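4.3 Gripping Folded Towels

Applies to the Clirar two-finger gripper with taped fingertips. Ellov site rules at Clatdale take priority where stricter.

1. Set the work surface level and wipe it. Lint is acceptable; grit is not.
2. Close the fingers on the towel edge. Do not grip through the full thickness.

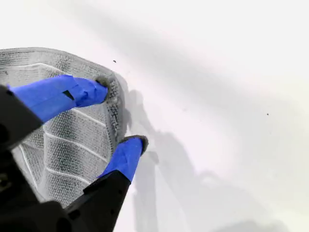

Figure 4-2. Towel edge held between the fingertips.

3. Check the tape on both fingers before each run. Replace it if an end has lifted.

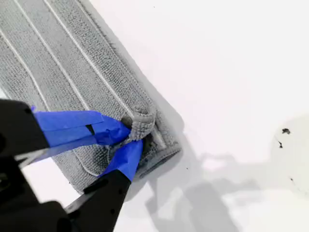

4. Set the closing force. The controller accepts up to 500 counts. Start low and raise it in steps of 2.

CAUTION: Keep hands outside the marked area while the arm is enabled.

5. For stacked towels, grip one layer only and keep the fingers clear of the stack below.

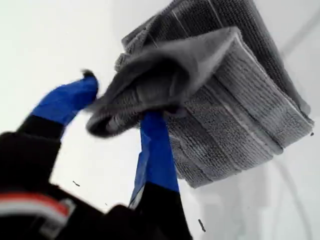

Figure 4-3. Grip on a towel at the front of a stack.

6. If the fabric bunches, stop the arm, open the fingers and regrip by hand control.
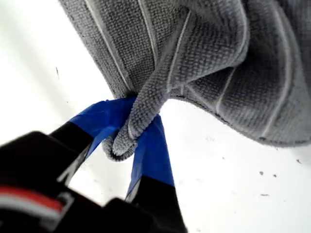

7. Record the force setting in the run log. Inspect the finger mounts every 2,000 cycles.

NOTE: Logs started before June use the old force scale.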